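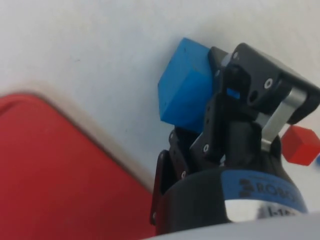
## Thursday, bench by the window – the Pledley glaze tests

Back in the workshop after a week of mostly paperwork, and very glad to be here, even with the heating doing its usual March trick of coming on full at lunchtime and then sulking for the rest of the day. I want to get all this written down while it's fresh, as last month's entry was so thin that Faustine had to ring me at home to find out which bucket was which (sorry, Faustine!).

The main job was unpacking the second firing of the Pledley tests. These are the tiles for the café floor border at Dristport, the ones that have to sit next to the old tiles and look as though they've always been there. We're after a soft grey-green, a bit milky, with some life in it when you tip it to the light. The first firing gave us something much nearer to pond.

I put the kiln on last thing on Tuesday evening and took it up to 1149, same as before, but with a slower climb at the start and a 15 minute hold at the top. It had dropped to 82 by the time I came in, so I made a pot of tea, answered the post and left the lid alone for a good while longer. I have lost enough tiles to impatience over the years.

### What came out

The thin coats are still no good. They've gone brown and hungry along the edges, and where I'd wiped too hard with the sponge you can see the body coming through. I had half hoped the hold would smooth that over and it hasn't.

The medium coats are lovely. I laid them along the windowsill and kept going back to them between other jobs. The milkiness is there, and the little break in colour over the ridges, and there's one from the bottom shelf that I'd happily have in my own kitchen. Trinidad came by to borrow the good scales and picked out the same one without my saying a word, which pleased me no end.

The thick coats have run. Two of them have stuck to the shelf and will need the chisel, and I'd ask whoever gets to that before me to please put the goggles on and go gently, as it's one of the newer shelves. There is also some crawling in the corners, and I think that's dust from the bisque, to be fair to the glaze. I was in a hurry that afternoon and I don't remember washing them all down.

### The clay

A word about the body while I'm at it. The bag of Cluvis we opened for these is noticeably wetter than the last one, and the tiles cut from it have lifted at the corners. It isn't dreadful, and a tiler with a bit of patience would get them flat enough, but the old ones at Dristport are as level as a plate and ours will show up beside them. I've cut a fresh batch and put them between boards with newspaper, turning them morning and evening. If you're in before me, please turn them! Change the paper too if it feels damp.

Trinidad thinks we should go over to Heo for the whole border and have done with it. She may be right – it dries beautifully and hardly moves – but it fires a shade warmer, and we'd be starting again on the colour. I'd like one more go with Cluvis first, with the bag left open overnight.

### Next

- Third firing: medium coat only, same climb, same hold
- Wash every tile before glazing, even the ones that look clean
- Three Heo tiles on the middle shelf, for Trinidad
- Fresh batt wash on the lower shelves
- Ask Dristport if we can borrow another old tile; ours has a chip just where I want to match it

Faustine, the bucket with the blue tape on the handle is the good one. The other is the pond.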